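Can a robot tidy your bedroom yet?

You have probably seen a film where a robot makes the breakfast, folds the pants and feeds the cat. You may also have seen adverts saying that such a robot is nearly ready. People have been saying "nearly ready" since before your grandparents were at school. So let's have a proper look.

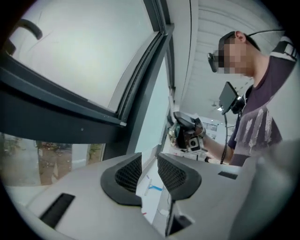
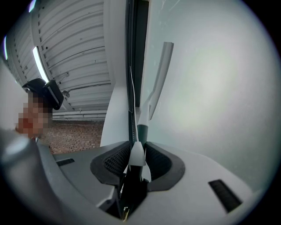 Grippers with two black finger pads, and people wearing headsets while they work.

Did you notice who is there? A person! A gripper can be a very clever hand, but a hand needs something to tell it what to do. When a person holds the gripper, the person does the thinking. Remember that whenever somebody shows you a machine doing a chore. Ask who is in charge of it.

Why is picking things up so hard?

Try this. Shut your eyes and pick up a pencil from the table. Easy? Your fingers felt it, turned it round and squeezed just hard enough. You didn't have to plan any of it. You have been practising since you were a baby, when you dropped nearly everything.

A long thin stick is awkward for a machine. Hold it too loosely and it swings. Pinch it in the wrong place and one end dips. Now swap the stick for a wet sponge, then a sock, then an egg. Each one needs a different sort of squeeze, and the machine has to choose the right one every time.

One way to teach a robot is to let it copy people. A person does a job with a gripper in their hand while a camera records what happens. Then they do it again, and again. A computer looks through all the recordings for patterns. It might need 800 goes at one small job, and at the end it may still be muddled if you move the cup to the other side of the sink.

The Lubis test

Let's make up a robot and call it Lubis. Lubis lives in a town called Gulport and its job is to put socks in a drawer. In its own room, with its own drawer, it gets 72 socks out of 100 in the right place. Sounds good!

Would you want it at home, though? That leaves 28 socks on the floor, and somebody has to pick them up. (Guess who.) And what if your drawer sticks, or there is a dog asleep on the socks?

What about shops and factories?

Machines do better there, if the job stays the same all day. A robot arm can lift the same box onto the same shelf for hours. Shops are messier. Customers put the beans back next to the shampoo, and toddlers run about. A robot that is brilliant in a warehouse can be quite useless in aisle 2.

So, can they do it?

Some chores, a bit. Robot vacuum cleaners can clean a floor, as long as you pick up your Lego first. Dishwashers are very good at washing up, but they can't load themselves. A machine that can walk into any house and do any chore is a much bigger promise, and I don't believe it yet.

Next time you watch a video of a robot doing housework, try asking:

Has the film been speeded up?
Is a person steering it?
How many times did it go wrong before they filmed this one?
Could it do the same job in your kitchen?

If the video doesn't tell you, keep your own tidying skills in good order. Your bedroom floor will need them this weekend.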